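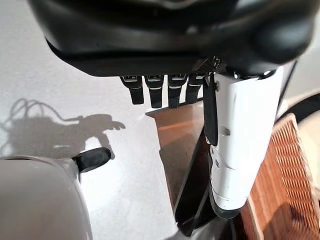 A black robotic hand at close range.

Visit to the Ferneck Paper Mill, Aug 21, 2019

Members of the Droderow Local History Society were received at the mill by its archivist, Evangelia Tzavaras. The morning was given to the old rag house, where cotton waste was sorted and cut before it went to the beaters. Ms. Tzavaras brought out the wage book for the drying lofts, open at page 614, and read several entries aloud.

After lunch Yaw Ayaaba led the party along the mill race to the lower sluice. The original gate survives — its iron rack was recast at the Zurkness foundry — and it still regulates the pond. The mill holds almost 200 watermark molds, of which 40 are on public display.

The Society thanks its hosts for their courtesy. Members wishing to consult the wage books should apply in writing to Ms. Tzavaras at the mill office.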